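2018-04-08

The Kanlow spring clothing swap will move to the old Stenberg shoe store on Ploder Street this April, after the library basement was closed for drain repairs. Doors open at 9 a.m. and the swap runs until 2 p.m.

Organizer Wiesława Górecki said the new space is bigger and has street parking, but no elevator to the upper floor, so everything will be at ground level. 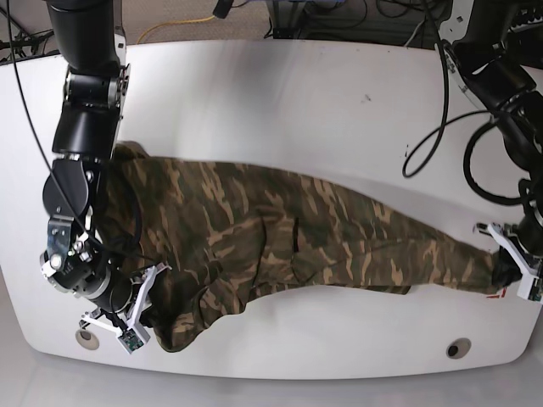 Each person may bring up to 20 items. Clothing should be clean and free of large holes - missing buttons are fine. Shoes are accepted this year, tied together in pairs. Underwear and pillows are not.

Entry is $5 per household, which pays for the rental of the racks. Last spring about 60 households came.

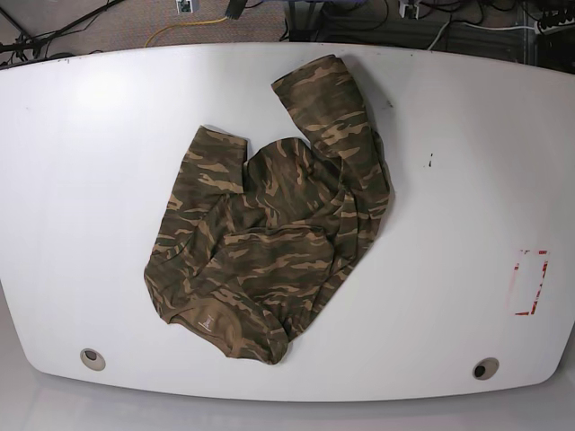

Kasun Pathirana will run a mending corner again from 10 a.m. to noon. He can do hems, zippers and small tears while people wait, and asks that no one bring more than two pieces.

Anything left at closing goes to the Sivakumar Center, which hands out work clothes and school clothes through the summer. Drop-off starts 30 minutes before opening at the back door. Questions can go to Sunil Biswas at the Kanlow town office.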